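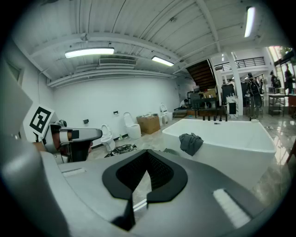 Montrer plutôt que programmer : plaidoyer pour la pince tenue à la main

Le 8 juin 2018

Je suis entré dans la robotique par la porte des automates, celle où l'on écrit des points de passage, des vitesses, des seuils de couple, et où l'on recommence tout quand la pièce a bougé de deux centimètres. J'ai aimé ce métier. Je l'aime encore. Mais depuis que j'ai passé une semaine à enseigner des gestes avec une pince à la main, sans bras, sans pupitre, j'ai du mal à parler d'autre chose, et mes collègues de Gamar commencent à me fuir à la cantine.

Le principe tient en peu de mots : on prend l'outil, on fait le geste, l'outil enregistre. On ouvre les doigts, on approche, on serre, on soulève, on repose. Un doigt muni d'un marqueur noir et blanc permet de retrouver l'ouverture de la pince à partir de l'image seule. Le robot, lui, viendra plus tard. Il héritera de ce qu'on a fait avec le poignet, l'épaule, et surtout avec les hésitations.

Ah, les hésitations ! Voilà ce qui m'a conquis. Quand on téléopère un bras avec un joystick ou un gant, on finit par conduire comme un élève d'auto-école : trop lentement, puis trop fort, l'œil collé à l'écran. J'ai pratiqué la téléopération pendant des mois sur le banc que nous appelions Ullell, et j'en garde un grand respect pour ceux qui y excellent. Seulement, mes démonstrations y étaient raides. Saisir un chiffon posé sur un rebord me demandait une concentration de démineur, alors qu'avec la pince en main je le prends comme on prend un chiffon, en visant mal et en corrigeant au dernier moment. Cette correction du dernier moment vaut de l'or pour l'apprentissage, et je ne sais pas l'écrire dans un programme.

Second argument, et pour moi le plus fort : on peut aller partout. Un bras industriel veut un socle, une armoire électrique, un périmètre. La pince veut quelqu'un pour la porter. On peut travailler dans un hall d'exposition où s'alignent des toilettes blanches, à côté d'une baignoire et d'une rangée de robinets noirs, avec des cartons sous l'escalier et des gens au fond de la salle. Aucun laboratoire n'offre un décor pareil ! La lumière du jour entre par les grandes vitres et se mêle à celle des tubes fluorescents, le carrelage renvoie des reflets, et c'est dans ce genre de lieu que les machines devront se débrouiller. L'émail blanc brillant, croyez-moi, donne une bonne leçon d'humilité à qui n'a jamais fait voir à son modèle que des cubes de couleur sur une table mate.

Sur le projet Burberg, nous avons gardé 332 démonstrations à la main, contre 320 en téléopération. Les deux lots ont donc presque la même taille, et la comparaison mérite d'être regardée avec prudence : les opérateurs n'étaient pas les mêmes, les objets non plus. Je n'en tire aucun classement. Ce que je peux dire, c'est que le premier lot était bouclé bien avant l'autre, et que personne ne s'est plaint d'avoir le mal de mer.

Les objections existent, et je les prends au sérieux. La main humaine triche. Elle passe par des postures qu'aucun bras à six axes ne saurait tenir, elle contourne un obstacle par une torsion de l'épaule, elle va trop vite. Il faut donc filtrer, et parfois jeter beaucoup. Au début je jetais presque tout ; aujourd'hui je me surprends à bouger autrement, avec une sorte de politesse envers la machine qui me suivra. Il y a aussi la force. La pince enregistre bien où l'on va, beaucoup moins bien combien l'on appuie, et pour un robinet qu'on tourne cela compte énormément. Là, la téléopération avec retour d'effort garde une belle avance, et je serais le premier à ressortir le banc Ullell pour ce genre de tâche.

Et puis le poids. Après cinq séries d'affilée, l'avant-bras proteste. Je plaide pour des séances courtes, avec plusieurs personnes qui se relaient — le modèle y gagne d'ailleurs en variété, car chacun a sa manière d'aborder un objet. Les gauchers, en particulier, sont précieux.

Reste la question du métier. On me demande si montrer des gestes à longueur de journée n'est pas une besogne un peu triste. Elle peut le devenir si on la paie mal et si on la cache, comme on a longtemps caché l'annotation d'images. Je voudrais qu'on crédite les démonstrateurs, qu'on leur fasse voir le robot à l'œuvre, qu'ils puissent dire « ce mouvement-là vient de moi ». Dans l'atelier Dimitrov, où nous rejouons les enregistrements sur un vrai bras, j'ai reconnu un jour ma façon de m'y reprendre à deux fois avant de serrer. J'ai ri tout seul devant la machine. J'y retourne la semaine prochaine, avec de nouveaux objets et, je l'espère, quelques gauchers de plus.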